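Ticket 400 – sand timer from the Ranum game set runs slow
Opened by: Rostam Daneshvar
Opened: 2/9/19
Status: waiting on reply

What's going on

Hi! I'm having trouble with the little red sand timer from our set (bought through Görtz, the one with the blocks). The label has a big 30 on it, so I'm expecting 30 seconds, and on my phone I keep getting 62. That's long enough for my daughter to finish her whole turn and start arguing about mine.

It doesn't do it every time either – sometimes the sand goes right through, sometimes it hangs up in the narrow part and sits there until I tap the glass. I can't make out most of the small print on the label, so if there's a batch number in there I'm no help to you, sorry.

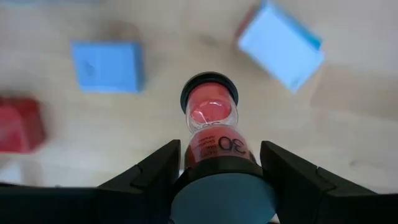
What I've tried so far

1. Tapped the black cap with a fingernail. Gets the sand moving, then it stops again a bit later.

2. Left it on the shelf over the radiator overnight, in case the sand was damp. First run the next morning was 38 seconds, and I got all excited, but by lunch it was back to being slow.

3. Rolled it on its side for a minute before turning it over. Helps a little, I think? Could be wishful thinking.

4. Ran it 16 times in a row on the kitchen table. It got stuck on 3 of those, and I couldn't find any pattern to it.

I haven't tried pulling the caps off – they feel glued and I don't want red sand in the carpet.

What I'd like

Just a new timer, please, the blocks are all fine. If you only sell them as a pair that's OK too, I'll pay the difference. And does the one from the Tudenside set run the same length? My sister has a spare.

Thanks!
Rostam

Related tickets
Drurnia dice tower arrived with no screws
Tudenside spare parts list
Ranum box lid split at corner
Sand stuck in three-minute timer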